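Calls from a number that changes every time - how do I find out who it is?

Phones & Messaging > Nuisance calls and texts
Posted by zavier_mum, 2020-12-27

Hoping someone clever is awake over the holidays. Since the start of the month my mobile's been going off up to 4 times a day, always a different number, always from my own area code. When I pick up there's a second or two of nothing and then it hangs up. If I let it go to voicemail I get a blank message. I've blocked so many of them that I scrolled through my blocked list this arvo and gave up before I hit the bottom.

What I've tried so far: typing the numbers into a search engine (all I get is those pages with a big green button that want my credit card), putting them into a messaging app to see if a profile pops up (two did, one was a plumber and one was a lady with a horse), and ringing one back. The bloke who answered was pretty grumpy and reckoned he'd never called me in his life. I believed him, to be fair.

A girl at work swears by an app called Ludix that's meant to show you the name of whoever's ringing. I had a look at it and it wants my whole contacts list before it'll do anything, which made me a bit squeamish. Has anyone used it?
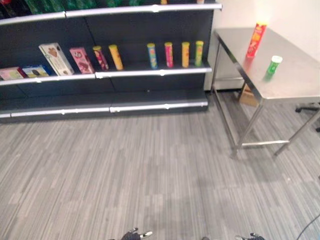 I should add that I can't just switch off unknown callers. I'm waiting on a call from a specialist's rooms and they always come up as a private number, and my son's school uses about three different lines. So whatever I do has to let the real ones through somehow. Phone is an Android, a couple of years old, prepaid SIM if that matters.

Thanks heaps in advance!

Bohumila Hubáček

Hi there, I had exactly this last year and it drove me up the wall, so I'll tell you what I learnt, in the order I wish I'd done it.

First thing, your grumpy bloke was telling the truth. It's called spoofing. The people behind it use software that puts any number they like on your screen, and they pick one close to yours so you'll think it's the neighbour or the vet. His number got borrowed, that's all. So reverse lookup is a dead end for this kind of call, and I'd stop ringing them back (one of mine turned out to be an overseas line and I paid for it).

Blocking one by one doesn't get you far either. I got to 183 blocked numbers before I worked out that I was blocking ordinary people who'd never rung me and probably never would.

Now the things that did help.

1. Check what your own phone app can do before you install anything. On mine it was under Settings in the dialler, then something like Caller ID and spam. Turn on the option that labels suspected spam but leave off the one that filters it silently. You still get the call, you just get a warning with it, and the private numbers still ring.

2. Save every real number you can think of. Ring the school office and ask which lines they call out on, then put them all under the one contact with its own ringtone. I gave mine a really obnoxious rooster. Do the same for the doctor, the mechanic, your mum's neighbour, whoever.

3. Ask the specialist's rooms to leave a voicemail or send a text if you miss them. Ours were happy to, they just put a note on the file. Then change your greeting to something that doesn't have your name in it - mine says "leave a message and I'll ring you back" and nothing else.
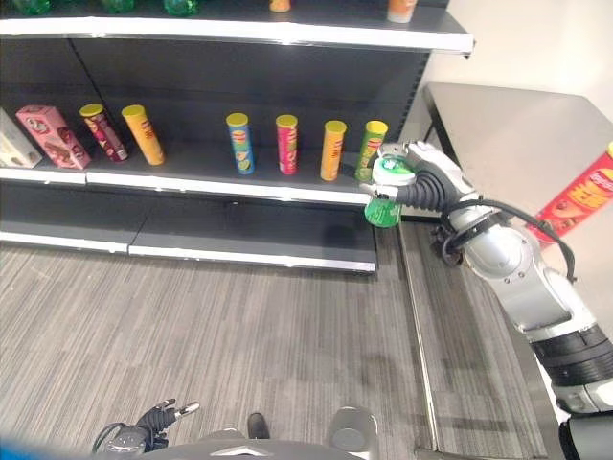
4. Stop answering with your voice first. If it's a number you don't know, pick up and say nothing for a few seconds. A person will say hello. The auto-diallers are usually waiting for a sound before they connect you to anybody, and a lot of them will drop off. It feels rude the first few times! I told my sister I was doing it so she wouldn't think I'd carked it.

5. Report a handful of them. You don't need to do every call. Jot down the date, the time and the number that showed, and put it through the scam reporting form and also to your phone company. Mine had a page for it that I only found by asking in chat, and the chat took ages, so make a cuppa first.

With those done I went from several a day down to maybe one a week by February, and now I hardly notice. I can't promise it was the steps and not them just getting bored of me, mind you.

On Ludix, I had it for a month. It did name a few callers, mostly businesses I could have looked up myself. The contacts thing bothered me too. It isn't only your own number you're handing over, it's your aunty's and your hairdresser's as well, and they never got a say. I deleted the account from inside the app first and then uninstalled it, and I'd do it in that order because taking the app off your phone doesn't remove what you've already uploaded.

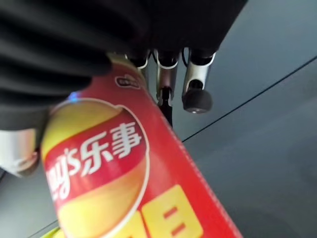

One more thing with the profile trick in messaging apps. It's fine for a number that's been texting you properly, say someone off a buy-and-sell page who won't give a surname. I used it when a fella from Cukow was selling me a dryer and it put my mind at rest. For the blank calls you'll only ever find more plumbers and horse ladies. Let us know how you go, and if the calls start asking for codes or bank details please hang up straight away, even if they know your name.

carhuamaca_dave

just change ya number. i did, took 10 minutes on the phone and its been dead quiet since. only pain was the bank and mygov stuff which all send codes to the old one so do those BEFORE you swap

tilly300

Agree with Bohumila on nearly all of that but I'd be careful with Dave's idea. I changed mine and the new one had obviously belonged to someone who owed money all over town. I was getting debt collectors asking for a Kevin at 8 in the morning. Prepaid numbers get recycled, so you might be swapping one lot of calls for another.

Also check whether your number is sitting out in public anywhere. Mine was on an old classified ad for a trampoline, plain as day. I took it down and asked the site to remove the cached copy too, and that took them a fortnight.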